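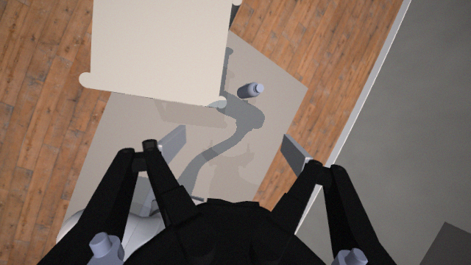
Fig. 1. Light beige mat on a wooden plank floor, from above.

Refill or rebuy? Drinking water habits in Cokville
Final report for the Weltness module

I picked this subject because I buy far too many bottles of water and wanted to know if I was the only one. Cokville has had free taps in the station and the library for years, and yet the bin outside our building is always full of empties by lunchtime. So for my project I asked people what they drink when they're out, where they get it and what would make them fill up a bottle they already have.

I put a short survey online and stuck posters up in the library, the sports centre and the Manríquez café (thank you for the window space, and for the free tea!). It ran for 5 weeks and I got 422 answers, which was a lovely surprise, though I then had to read them all. I left the last question open and people really went for it – one person wrote a whole page on the taste of the water in the east end of town.

What came back

Most people said they own a reusable bottle. Far fewer had it with them on the day they filled in the survey. The usual reasons were weight, leaks in the bag and plain forgetting. Quite a lot of people also said they don't like the library tap as it's right next to the toilets, and I have to say I feel the same.

Price came up less than I thought it would. I'd asked whether 50p off a hot drink would get people to bring their own bottle or cup, and the answers were all over the place. Students mostly said yes. Older people tended to say they'd do it anyway or wouldn't bother.
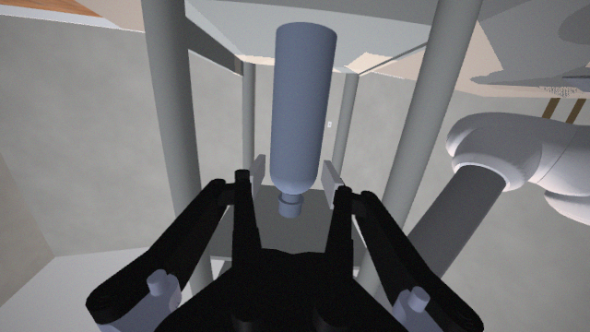
Fig. 2. Pale blue plastic bottle, upside down with its cap towards the floor.

Cleaning was the part I hadn't planned for. I only put in one question on it, and it got the longest replies of the lot. People hate narrow necks, they lose the brush, they find a bottle at the back of the car and can't face opening it. Several had thrown a perfectly good one away over the smell. If I did the survey again I'd start there and cut the bit on brands.

I also spent a morning by the Pokovlow Street tap with a notebook, from 10 until my hands got too cold. Dog walkers and runners used it. Shoppers mostly walked past, and a couple asked me if it was safe to drink – there is a sign, but it's down at knee height.

Problems

My posters were in places where people already care about this sort of thing, so the answers probably lean that way. I'd also like to have asked people under sixteen, but I left the consent forms too late.

For the next group: move the sign up, and ask about washing first.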